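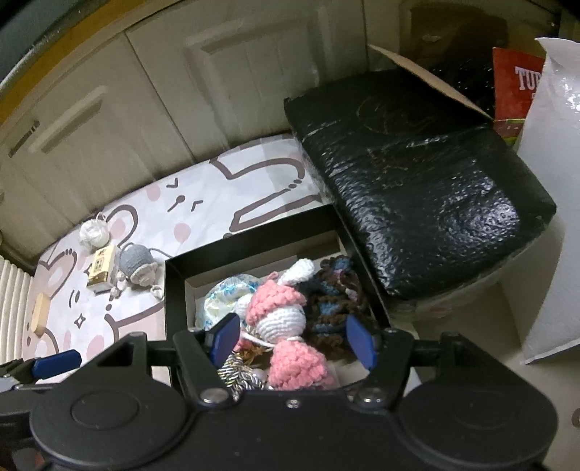 Fig. 2. Two-finger hand-held gripper over an open box of crocheted items. Blue rubber pads on the inner finger faces.

Unit 4 – Evaluating a commercial gripper kit
Notes: Siv Haugen

The kit under review is the Pinura hand-held gripper, supplied by Enine. We treat it as a buyer would: what is delivered, what it can hold, what it costs to keep running.

4.1 Fingers and pads
Both fingers are black and carry a replaceable pad. Pads are sold in pairs under part number 373. Check the pad edges before each session. A lifted edge catches on yarn and gives a false grip reading.

4.2 Soft goods
Crochet is a poor match for the default force setting. The stitches compress first, then the stuffing, and the controller reads the second stage as contact. Set the threshold by hand and record it. Thin plastic bags and braided cord go in a separate trial group, as neither has a stable width.

4.3 Working inside a box
Approach from above with the fingers open. Box walls limit finger travel, so log any wall contact as a fault even if the item is lifted.

4.4 Service plan
The Tririco plan covers pads and calibration – not the finger castings. Csaba Kozma's cost sheet uses order 1648 as its base case. Read it before the lab.

Assignment
Work in pairs. Submit a two-page review with your threshold table and a clear recommendation: buy, lease or reject.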